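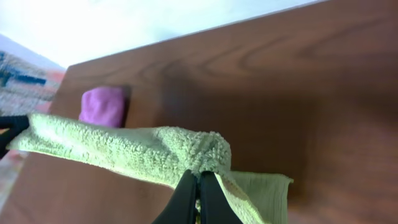 Green towel and purple cloth on the dining table, mid-sort.

September
Posted by the author, Salinas

I finally did the towels. They had been piling up in the hall closet since we moved, and the door had stopped closing. I took the whole lot out to the dining table, which is the only flat surface in the house big enough to fold on.

The table is older than the rest of the furniture. It came out of a house sale in Pleltalmont and the grain on the top goes around in loops. I used to keep a tablecloth over it. Now I leave it bare and wipe it down before I put clean laundry on it.

The pale green terry towel is one of a set of 12 from Clalico. I bought them for the old apartment, where the bathroom was green. They are thick and take two rounds in the dryer. I fold them in half the long way, then in thirds, so the fold faces out on the shelf. If you do thirds first they come out too wide and hang over the front.

Purple cloths are for cleaning. They get folded small and go in the bin under the sink. I kept them with the towels for years and kept grabbing the wrong thing after a shower, so they have their own spot now.

What I got rid of:

Hand towels with bleach spots
A bath mat with no backing left
Two beach towels that never got used
One fitted sheet that fits no bed we own

The worn ones went in a bag for the animal shelter. Call first, as some shelters only want them at certain times of year. The beach towels went in the donation box.

The closet has three shelves. Bath towels are in the middle, sheets are on top, and the bottom one is for the vacuum bags and the spare blanket. The door closes. I still need to do the pillowcases, and there is a box of table linens in the garage that I have not opened yet.

Contact | Copyright, all rights reserved | Back to top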